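Losidero Under-Counter Water Filter
Set-up guide, section 4: First flush, leak check and changing the cartridge
Revised Jul 18, 2026

Read section 3 first if the bracket isn't up yet. Everything below assumes the filter head is screwed to the cabinet side and both hoses are pushed fully home.

Before you start

Need: the grey spanner from the box, a bucket, old towel, torch. Kitchen roll too. Clear the cupboard right out, you'll want your shoulders in there.

Stuff from the cupboard can go on the worktop for now. Keep a gap next to the sink for the filter parts, small seals roll off and vanish.
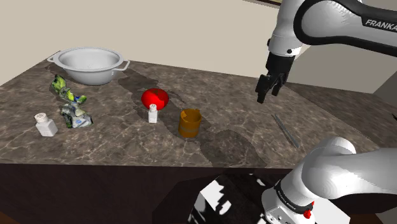 Can I fit the filter on the hot pipe?
Cold only. Hot water softens the housing seal and the cartridge is ruined within days. If the pipes aren't marked, run the hot tap for a minute and feel which one warms up.

4.1 First flush

1. Turn the stop valve a quarter turn. Not all the way yet.
2. Open the filter tap. It'll spit and cough, that's air.
3. Once the flow is steady, open the stop valve fully.
4. Run for 4 minutes into the bucket. Water comes out grey or black to begin with. Carbon dust, harmless, but don't drink it.
5. Close the tap. Wait 2 minutes. Open it and flush again untill clear.
6. Throw that water on the garden or down the sink. Not in the fish tank.

Note: tiny white bubbles in the glass for the first few days are trapped air. They clear from the bottom up. If they clear from the top down it's sediment, go to 4.4.

CAUTION: Don't leave the house during the first flush. Don't leave it with the tap open and the bucket filling either.

4.2 Leak check

1. Dry every joint with kitchen roll.
2. Tap closed, stop valve open. Leave it alone while you do the worktop jobs below.
3. Wrap a fresh sheet round each joint in turn. Look for damp spots with the torch.
4. Damp at a push-fit: stop valve off, open tap to let the pressure out, pull hose, check the end is cut square, push back in hard.
5. Damp at the housing: quarter turn with the spanner. No more than that. Over-tightening splits the collar and it isn't covered.

Check again last thing at night and again next morning. A slow weep takes hours to show.

4.3 Worktop jobs

Fit the tap's rubber washer under the base plate if you haven't already. Wipe the area round the hole with a barely damp cloth first, no cleaner, no limescale remover. Acid marks marble and so does vinegar.
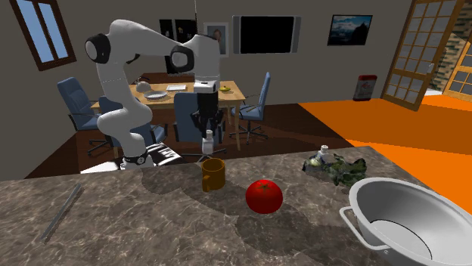
Then press the base plate down and tighten the nut from underneath, by hand, until the tap stops swivelling. Half a turn with the spanner after that. Stone worktops need the wide plastic spacer (part 1083), not the metal one. Silicone is optional. If you use it, a thin bead, and leave it overnight before you get it wet.

CAUTION: Never drill stone from below. If the hole's too small get a worktop fitter in.

4.4 Changing the cartridge

Change it when the flow drops or when the ring on the housing shows red, whichever is first. Use Boltus cartridges, short type. The long ones from the older Camargo unit look the same at the top end but wont seat.

1. Stop valve off. Open tap until it stops dripping.
2. Towel under the housing. Twist the cartridge left, pull straight down. It's full of water so heavier than you expect.
3. Check the two seals in the head. Flat or nicked, replace them.
4. Wet the new seals with tap water. No grease, no washing-up liquid.
5. Push the new cartridge up, twist right until the arrows meet.
6. Reset the ring.
7. Do 4.1 again from step 1.

Still slow after a change? Look for a kinked hose behind the bin, then the mesh in the tap spout. Unscrew, rinse, refit.

Spares: order from Tikatska with the part number off the housing label. Seal pack is 96, spout mesh comes with it.

Section 5 covers winter shut-down.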